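Threads > Noline > Crafts & Making > Long posts

okay so I have been learning to quilt since June and I have Opinions now. thread, get a snack

first thing. I did not come to this from a crafty family. my mom sewed one button in my whole childhood and it was on the wrong side of the coat

what happened is my neighbor Inese Juška was moving and gave me a box of fabric scraps and said "you'll use these." I said thank you the way you say thank you for a zucchini

the box sat under my desk for months. then I had a week with a bad cold and nothing left to watch, and I opened it, and the fabrics were so good?? tiny green checks, a faded brown with little ferns, one orange that looks like cough syrup

so I watched one video and cut 80 squares with kitchen scissors. please do not do this. please buy a rotary cutter. my squares were all sorts of shapes, a few of them were basically kites

I sewed them together anyway, and the thing I made would not lie flat on any surface known to man. it had a hump in the middle like there was a cat under it. the cat then went under it, so now it's the cat's

(his name is Dronach, he is large, he does not care about quarter inch seams)

OK THE QUARTER INCH SEAM. if you are new, this is the whole game. you can pick ugly colors and be fine. you can pick the dullest pattern in the book and be fine. but if your seam is a hair too fat, every block comes up short, and then you are standing at the ironing board at 11 pm pulling on cotton like it owes you money

what fixed it for me was a strip of painter's tape on the machine bed. cost me nothing. I'd been looking at a fancy foot for the machine and I still kind of want the fancy foot

pressing! I thought pressing and ironing were the same word. you put the iron DOWN and you lift it UP. you don't scrub it back and forth. I scrubbed mine for weeks and stretched every single block into a parallelogram

anyway by August I'd found the quilt people. there's a group that meets in the back of Tralix, the fabric place by the post office, and I walked in holding my hump quilt in a grocery bag

I was so nervous. Vega Casado (she runs the evening, she has been quilting since before I was born and has made NINETY-ONE of them, she keeps a list, the number is 91) took it out of the bag and shook it open and said "well, you've got an eye for color"

I have thought about that sentence every day since. did she mean only the color. yes, probably. I don't care, I'm having it framed

she taught me to lay everything out before sewing any of it. on the floor, on the bed, wherever you've got room. then you walk away, make tea, come back and squint. squinting is a real technique! you're checking for lights and darks, and the dark bits jump right out at you

I take pictures in black and white now too, same idea. you think that red and that green are totally different and then the phone says nope, same gray, good luck

this is the part that surprised me most. I could spend a whole evening moving squares. swap these two, put it back, swap them again. I was never a puzzle person but I get it now, my shoulders come down from my ears

things I've learned about moving squares, in no order:

two of the same thing next to each other is fine. it looks like you meant it

three of the same thing next to each other looks like you ran out of ideas (sometimes I did)

put your loudest fabric in early. if you save it for last you'll be scared of it and it'll end up in a corner looking sorry

curves are for later. hearts are for later. I tried an applique heart in week three and it came out as a kidney

stars are ALSO for later but I did one anyway, and all those points, oh my god. I chopped off every tip. Vega says everyone does and that "blunt stars keep you warm too"

backing fabric is where the money goes and no one warned me. you think you're done buying fabric and then you need a piece the size of a small field. I found an old sheet at the thrift store, plain cream, and it was perfect, and I felt like I'd robbed a bank

batting: I went with cotton. it's flat and heavy and it crinkles up after a wash. some folks like the puffy kind. I slept under a puffy one at my aunt's and sweated through the night so that settled it for me

binding I do by hand, in front of the TV, very slowly, stabbing myself. this is my favorite part and I can't defend it

so where am I now. I've got 2 finished quilts (cat's one included, he'd want it counted) and a third one laid out on the spare bed, which means no one can come stay with me until it's sewn

the third is from a pattern called Tamošiūnaitė that Inese mailed me from the new place. big plain blocks, narrow strips between them. she wrote "for the fern fabric" on the envelope so she remembered what was in that box the whole time!!

I'm on row 6. the strips are fiddly and I've unpicked one of them so often that it has gone fuzzy along the edge. I'm using it anyway, it's going by the feet

if you've got a box of scraps under a desk somewhere, go open it. and if you're already a quilt person, please tell me how you get the marking pen out of cream fabric. asking because of a thing I did last night

I'm in a bright colors mood and need to pick an accent for the border. currently leaning yellow
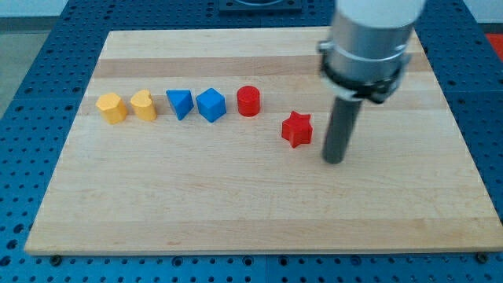 yellow hearts, blue, a red star. border colors??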